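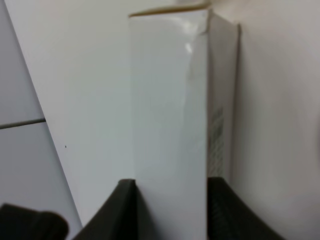
Tall white box, small print down the narrow side

From: Rosemarie Engelhardt
To: the packing and posting list
Subject: Re: plain white boxes, keep or recycle?

Hello all,

I'll answer Kai's message in bits, with his words left in so that the people on digest can follow.

Kai Böttcher wrote:
> I'm clearing the cupboard under the stairs and have found 43 empty
> boxes, mostly white, mostly the tall narrow sort. My other half says
> they should all go out with the paper. I say the minute they go I'll
> need one. Does anybody here really reuse them? And if so, how do you
> store them without losing the whole cupboard again?

Forty-three! I feel so much better about my own heap now. Yes, I reuse them, all the time, and I've been doing it since I started selling spare lamp parts and odd bits of crockery from the back bedroom. A tall narrow box is the one you can never buy singly when you want it. I once had to order a bundle of 500 from Buschmann to get a size I needed for one candlestick, and I was giving them away at Christmas for years (Svenja, I know you've still got some of mine).

The one at the top is the kind I always hang on to. Plain white front with nothing on it, so you can write what's inside in big letters and read it from across the room. There's a faint crease down one corner and the edge looks a bit worn, but for a shelf that doesn't bother me in the least. I'd think twice before sending anything heavy in it, mind you.

> Also, what do you do about the old barcodes and printing? I had a
> parcel go astray last March and the chap at the counter blamed an old
> label I'd left on.

Cover them or black them out, every time. I use a strip of brown paper tape over anything that looks as if a scanner might fancy it, and a fat marker over the rest. Check the narrow sides as well as the front and the bottom - that's where I miss things, as I'm usually looking at the big face when I do my tidying. Mine has a little patch of dark lines halfway down the side panel, a barcode or else very small writing, and that would get the tape before it went anywhere near a post office. For boxes staying at home I leave it all alone. Life's too short, and peeling labels off tears the white layer and leaves a furry brown patch that you can't write on.

> Flat or standing up?

This is where Brunello and I have fallen out more than once, so take your pick. Brunello Greco flattens the lot, ties them in bundles by height and slides them behind the wardrobe. Very neat, and he got 295 of them into a gap I wouldn't have thought would take an ironing board. But every time you open the glued seam and fold it back you lose a bit of strength, and the tuck flaps never want to sit square again. I flatten the big ones and leave the good small ones made up, nested inside each other like those Russian dolls, with the tops open.

The tall ones don't nest very well if they're all the same size, of course. Those I stand in a crate, open end up, and use them as pigeonholes until somebody needs one! Knitting needles, rolls of greaseproof, candles, the long screwdriver. It's the best use of a tall box I've found and my sister has copied it in her kitchen drawers, laid on their sides with the front sliced off.

My sorting goes like this, Kai, if it's any help with the stairs:

Corners first. Squeeze the box gently and look down each long edge. A crease is fine for storage. A split means recycling, no arguing.

Then the lid. If the flap has gone soft or the cardboard is showing a lot along the top, I cut it down and use it as an open tray.

Then a good sniff. Anything that has held soap or tea bags will smell of it until the end of time, and I won't put woollens near it.

What's left I limit to two crates. When the second one is full, something has to go before another comes in. I had the crates from Lornia and they've lasted very well, though the handles pinch. I'm told the Bemwood ones are kinder on the fingers but dearer.

As for your other half, perhaps offer up half the pile and see how the mood is. I'd let go of anything with gloss printing all over first, then any that you have more than five of in the same size.

Svenja, you were going to tell us about the paper tape that doesn't lift in the cold. Was it the Waston one? I've got a roll that curls up at the ends the moment it sees the hall, and I'd like to chuck it and get something better before I do the next lot of parcels.

Also, does anybody want a bag of tissue paper, white, hardly crumpled? Free for the postage. It's on top of the wardrobe and I keep getting it on my head.

Love to all,
Rosemarie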